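Stosta Gallery: Small Beakers on the Cloth Table

Posted December 9, 2021

The glassware pages of the gallery now run to 176 pictures, and these 3 are the newest. They cover the small clear beakers, the kind used for measuring and pouring modest amounts of water. The table has a dark cloth on it, which makes clear glass and white printing easier to pick out than a bare white bench does.

Water in the glass

A beaker with water in the lower part. The printed marks include 100 and 50, and the heavy base picks up bright highlights along the rim where it meets the cloth.

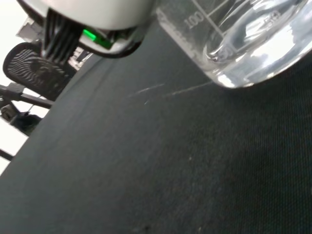
How accurate are the lines on a beaker?
They are a guide only. Use a beaker for holding, mixing and rough amounts, and use a graduated cylinder when the volume has to be right.

The numbers on a beaker are read at eye level. Looking down from above makes the water line seem to sit against the wrong mark. White print also wears off with scrubbing, so we wash ours with a soft sponge and mild soap. Older pieces from the Šimek shelf have lost most of their lines and are kept for rinsing.

Above the table

A small clear beaker held over the black cloth, tilted slightly, with the rim up and to the left. The bottom shows a faint silver reflection.
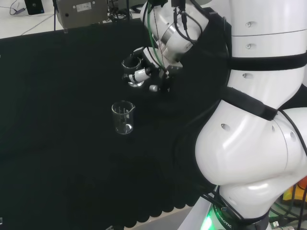
Two beakers on the cloth

The two in the last picture are close to the same size. Each has a pouring spout on the lip, and the spouts face opposite ways, one left and one right. The cloth has a few soft wrinkles and hangs over the front of the table in a scalloped hem.

For storage we keep small beakers upright on a lined shelf, 12 to a tray. Nesting them saves room, but they stick together and the spouts chip. The trays came from Urivau and fit the Paleo cabinet with a little space left at the back.

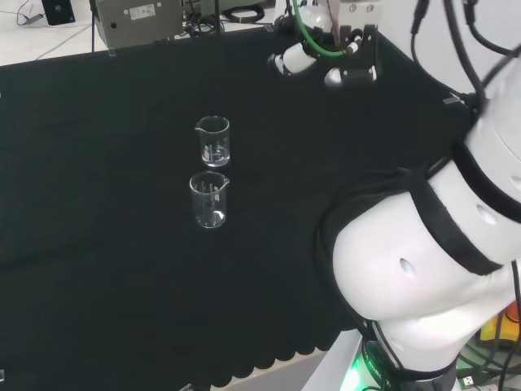 Two small beakers, front and rear, on black cloth.

The rest of the glassware pictures are listed under Bench and Table. Prints can be ordered by page number; this is page 861.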